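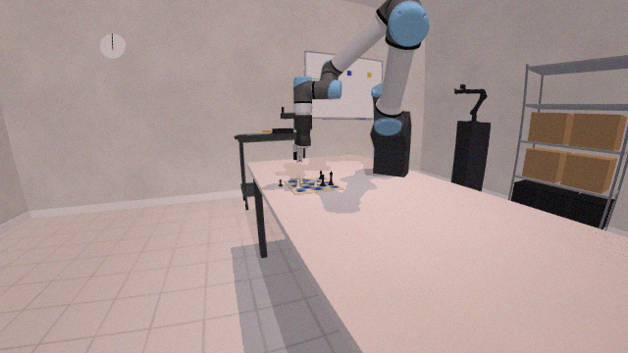

*A robot arm reaching over a small chessboard, computer rendering.*

May 13, 2020

**Jasturcombe wins its evening train stop**

JASTURCOMBE is getting its evening trains back! Two services on the Lurcombe to Bindton line will call at the village from the next timetable change, ending a gap that has left passengers riding straight past their own platform after the tea-time train.

The stops were confirmed in a letter to Councilor Stella Massawe, who handed in a petition of 3673 names at the line's offices in Lurcombe in March. It is a wonderful result for a village this size, and the messages coming in to this page overnight have been full of exclamation marks.

"I read the letter standing up in the hall with my coat still on," Councilor Massawe said. "Then I read it again in case I had missed a 'not' somewhere. We asked for one evening train and they have given us two. I could not be happier for the people who wrote to me, and there were a lot of them."

Under the new timetable the first of the trains will leave Lurcombe in the early evening and the second after the shops and the college have closed. Both will run on to Prydderch and Bindton as they do now. The extra call adds 2 minutes to each journey, and the line says it can absorb that at Prydderch, where the trains already wait for a clear platform.

Morning services stay exactly as they are.

The campaign began when Hằng Khúc, a trainee nurse, wrote to the councilor about her trip home from late shifts in Lurcombe. With no evening stop she had to stay on to Prydderch and then find a lift or a taxi back along the valley road. Her letter was read out at the parish meeting, and 11 other people stood up afterward with much the same story.

"You sit there with your bag on your knees and watch your own street go by," she said. "You can see the lights on in the kitchens. I'm so pleased I won't be doing that any more."

Sang-wook Yeo, who speaks for the line, said the petition had helped, and so had the travel diaries that came with it. Residents filled in 154 of them over the winter, noting where they had been, how they got back and what it cost them.

"The diaries were a gift to our planners," he said. "We knew people wanted the stop. What we hadn't seen before was how many of them were already on the train and getting off somewhere else."

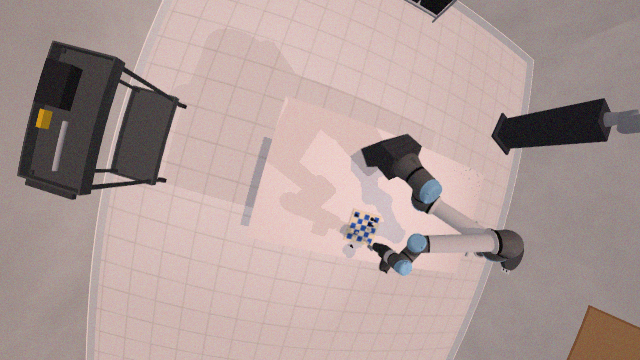

*The robot arm and table on a pale pink gridded floor, computer rendering.*

There is still work to do before the first evening train pulls in. The platform lamps at Jasturcombe are on a timer set for the old timetable, and two at the Bindton end need replacing. The line has promised to have them finished ahead of the change. The waiting shelter will also be unlocked later into the evening, something the parish has been asking for on and off for years.

Passengers should check the notices before traveling, as the current timetable remains in force until then and essential-travel guidance still applies. A start date will be posted at all four stations on the line as soon as it is settled.

Not everything on the wish list came through. The request for a later Sunday train was turned down for now, and so was a through ticket covering the Prydderch bus. Councilor Massawe said she would be raising both again in the fall, and she sounded as if she was looking forward to it.

Kha Từ, who runs the bakery on Station Road, is already thinking about opening hours – she would like to try a couple of later evenings once the trains are running and there are people walking up from the platform.

Her neighbor Khải Doãn had a simpler plan. He used to take the evening train to Bindton for choir practice and gave it up when the stop went.

"As soon as the choir is singing again, I'll be on that train," he said. "They are short of basses. I have checked."

Comments on the new times can be sent to the parish office or left in the box by the ticket window at Lurcombe station.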